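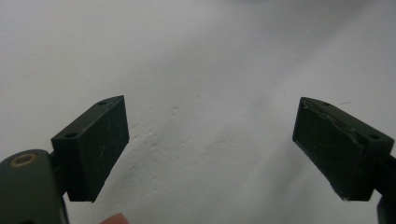 Kilian Kofler

27/03/2019

Mediation day in the Cillell matter. Up at five, which I didn't need to be. The session was set for nine-thirty in Tridlow and the drive is 50 miles, nearly all of it highway. I had packed the binders the night before and then unpacked them to check the tabs, and at five-thirty I was doing it again on the kitchen counter with a piece of toast. Tab 14 was behind Tab 15 in the mediator's copy. Fixed that.

For my own memory, where things stand. Cillell leased the warehouse from Strebel on a five-year term. In the third year the roof leaked over the north bay, and Cillell says it told Strebel so in writing and got no repair. Cillell withheld part of the rent, Strebel sent a default notice, and Cillell moved out. We sued for the deposit and the damaged stock. Strebel countersued for the rest of the term. It's an ordinary lease case. What makes it hard is one paragraph, 11(c), which says notice has to go by certified mail to the address in the lease, and our client sent emails. A lot of emails.

Getting those emails into order has been most of my winter. We ended up with 2280 documents after Grokereo took out the duplicates, and I have looked at every one of them. I don't mind Grokereo. It's slow in the afternoons and the redaction tool jumps back to the first page whenever I save, but the search works and I can find a thing twice in the same place. The old system couldn't do that. I used it to pull every message in which a Strebel person answered one of ours on the subject of the roof, and that became the short binder. It's the short binder that matters. The long one runs to some 700 pages and I doubt the mediator got past the chronology.

On the road by seven-fifteen. Rain until the river, then dry. Listened to nothing. I went over the opening in my head, though I wasn't giving it. The partner was giving it, and she had told me twice on the phone that she wanted it under ten minutes and that I should move my pen to the other side of my pad if she went over. She went over by a minute or so. I moved the pen and she saw it and stopped at the end of the sentence.

The mediator is a retired judge, tall, with a bad knee, and he keeps the leg out straight under the table. He began with the usual talk about confidentiality and had everyone sign the sheet. He asked both sides to do their openings in the same room. A lot of mediators skip that now. I thought it would go badly and it didn't. The man from Strebel listened to our client describe the wet pallets and wrote some of it down. Their lawyer talked for five minutes, all of it on 11(c). He read the paragraph aloud, slowly, and then read it again. I would have done the same in his place.

Then we split up, us in the smaller room at the end of the hall and Strebel in the main one. After that it was a long wait, as it always is. The mediator comes in, sits, asks a few questions, says what he thinks is weak in your case, and goes away for forty minutes. Our client had never done this before and wanted to know after each visit whether it was going well. I said it was too early to tell, which was true until about three o'clock. 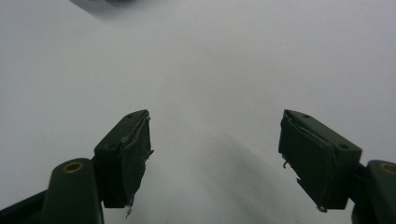 White, with dark green on both sides.

The first number from Strebel came at eleven and it was that both sides walk away with nothing. The client wanted to leave. The partner let him be angry for a while and then went through the costs with him on paper. Experts, depositions still to take, trial days, the appeal if there was one. I had drawn up that sheet last week and was glad of it. He folded it and put it in his jacket, then took it out again a few minutes later and asked what the line for the roofing expert covered. I told him. Report, site visit, one day of testimony. He asked if the expert could do it for less. I said I would ask.

Lunch was sandwiches brought in. I ate half of one and went down to the car to call the office on the other case, the discovery motion, where our reply is due Friday. The exhibits had been stamped wrong. We have 115 of them and the stamps began at 2 for some reason, so every cite in the brief was off by one. I asked them to restamp the set and leave the brief alone. That should do it but I'll check the first and last ten tomorrow before anything is filed.

Back upstairs at one. The mediator had read the short binder over lunch. He asked me, not the partner, to show him the message from the property manager that says "got your notice about the roof, will send someone." Tab 6. He read it standing up, with a hand on the back of the chair. Then he asked whether there was any later message in which Strebel said the notice was no good. I said I had found none before the default letter. He asked if I had looked. I said yes, in the whole set, and gave him the dates of the search. He took the binder with him when he left the room. He asked first if he could show them Tab 6, and the partner said he could, since they had produced it themselves.

I have thought about that message a good deal. Our waiver argument rests on it more than on anything else. The lease has a no-waiver clause as well, 19(a), and the other side will say that settles it. There are cases going both ways. The ones I like best have a landlord who sends somebody out to look, and in our case somebody did come out, once, with a ladder, and left. There's no record of who it was. I'd like to find him. If we don't settle I will go back through the gate logs, which I have only skimmed.

The second number came at two-thirty and it was a real one. We answered in twenty minutes, and they answered us in fifteen, and for an hour or so it moved along. At four it stuck. The gap by then was less than either side will spend between now and trial, and the mediator said so in both rooms, I assume in the same words. The client said he wouldn't pay a cent for the last two months of the lease. The partner asked if he cared what it was called, as long as the total was right. He said he did care. She wrote out three versions of the sentence and he crossed out two.

At five-ten the mediator said he would make a proposal of his own, in writing, to both sides, and we have until Monday noon to say yes or no. Each side answers to him alone. If one says no, the other never learns what it would have said. I explained that part to the client in the hallway, and then again in the parking lot. He is going to talk to his brother, who owns a third of the company and wasn't there today. We had asked for the brother to come. I'll put that in my notes for the next one: everyone with a vote in the room, or at least by a phone.

If it's no, we are set for trial in November and I will need to get the depositions on the calendar right away. The property manager first. She has left Strebel and moved, and I don't have a good address.

Drove home in the dark for the last part. Stopped for gas and a coffee that I poured out. My back hurts from the chairs. I had the draft settlement terms open on the kitchen table by eight and got through the release language before I gave up. The release as Strebel's lawyer has it would cover claims "known or unknown, arising from any dealings between the parties," and Cillell still rents a lot for trucks from a Strebel company across town. That needs to be carved out. I wrote it on a yellow sticky and put it on the lid of the laptop.

Things for tomorrow. Call the client before ten. Check the exhibit stamps. Enter today's time while I remember it — nine and a half hours plus the drive, and the drive goes at half. Ask the roofing expert about his fee. Get the long binder back, too. I left it on the chair in the small room and they're holding it for us at the front desk.

Bed at ten-thirty.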